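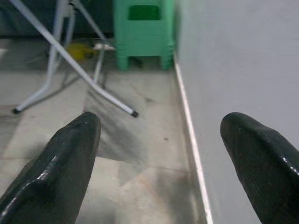 6 min read

X marks the leg! A shape hunt on the floor

Get down low. Lower. Tummy on the tiles if a grown-up says the floor's clean enough. Now look at the furniture from down there, because the best shapes in a room are mostly at ankle height and grown-ups walk straight past them.

Today it's folding legs. Then shadows. Then diamonds, quickly, at the end.

So - what is an X doing under there?

Lots of things that fold flat have legs that cross over. Camp stools, ironing boards, little tables, clothes airers. Two legs, one goes this way, one goes that way, and they meet somewhere in the middle. X.

The crossing spot usually has a pin through it, or a bolt. That's called a pivot. Pivot just means a spot things turn around. Your elbow is sort of one. Scissors have one too, same idea excatly - open the handles and the blades open, shut the handles and the blades shut.

Pull the feet apart and the top comes down. Push the feet together and the top goes up. Push them all the way and the whole thing goes skinny and slides in behind a door.

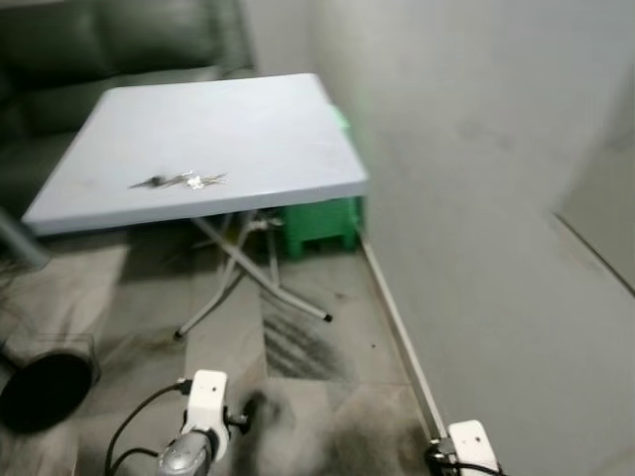

Crossed legs, with a green stool tucked in underneath.

Why doesn't it just fall flat?

Good question. When you put something heavy on top of an X, the feet want to slide outward. Like when you do the splits in socks on a shiny floor. Whoops.

So something has to stop the feet. Could be a bar. Could be a catch under the top that one leg clicks into. Could be a strap, on camp stools it's often the seat itself. Once the legs can't spread any further, you've got triangles. Look at the top half of the X, with the table top across it. Triangle! Bottom half, with the floor across it. Triangle again!

Triangles are stubborn. A square made of straws will squash sideways if you lean on it. A triangle won't, not unless a straw bends or a corner comes undone. Bridges are full of them for this reason. So are cranes and bike frames.

TRY IT: the straw test

You need
24 paper straws
sticky tape
a paperback book
scissors

Cut 12 of the straws in half if your straws are long. Leave them if not. Tape four into a square and poke the corner. Floppy, right? Now tape three into a triangle and poke that. Much better.

Next make two X shapes, the same size. Tape the middles. Join them with straws across the top and across the bottom so they stand up by themselves. Put the book on gently. If the feet slide, tape a straw between them. Book on again.

Our best one at Stunix held a 104 page book and then a second one, and then the tape let go. Use more tape than we did.

Fingers!! Real folding furniture can pinch. Hard. Don't open or shut it on your own, and keep fingers away from the crossing spot. Get a grown-up for that part and you do the looking.

Feet with hats on

Next time you're down there check the ends of the legs. Metal tubes are hard and a bit slippery, so the ends often get a rubber cap. Rubber grips. It also stops the tube scratching the tiles and it's quieter when someone drags it. Kitchen chairs have them, walking sticks have them, ladders too. Sometimes one goes missing and then the table wobbles and somebody folds up a bit of cardboard.
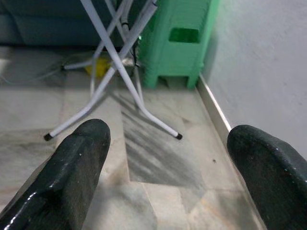 Kakari

Shadows with stripes in

OK shadows. A shadow is the place where light got blocked. A plain board makes a plain dark patch. But if the thing has gaps in it, some light sneaks through, and you get stripes - dark, light, dark, light. Look on the floor in front of the crossed legs up there. Stripes!

Test it at home with a torch and an oven rack (a cold one). Or a comb, a comb is easier. Hold the comb near the wall, torch behind it. Nice sharp stripes. Now move the comb back toward the torch. Stripes get bigger and go a bit fuzzy.

Tip the comb over on an angle and watch what the stripes do. Do they stay the same distance apart? Draw it both ways.

Outside is good too. Fence shadow at four in the afternoon, long long stripes. Same fence at lunch time, short ones. The sun's higher at lunch so the shadow hasn't got as far to stretch.

Last one, diamonds

A diamond can be just a square standing on its corner. Really. Cut out a paper square, turn it so a point is at the top, there's your diamond. Same sides, same corners, you only turned it. Some diamonds are squashed or stretched ones though, and the proper name for any shape with four straight sides all the same length is a rhombus.

Look UP for these. Walls, tiles, kites, road signs, the pattern on a jumper. 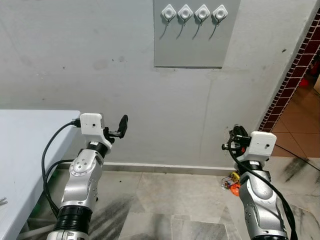
Four white diamonds in a row, each one with a circle in the centre.

Your turn

Pick one room. Find an X, a triangle, a striped shadow and a diamond. Draw each one and write down where it was, floor or wall or ceiling. Colour the diamonds in.

Stuck on triangles? Try a coathanger. Stuck on X? Try under the ironing board, or the lattice on a fence, or a pair of scisors in the drawer (look, dont grab).

Next time: circles that roll and circles that don't.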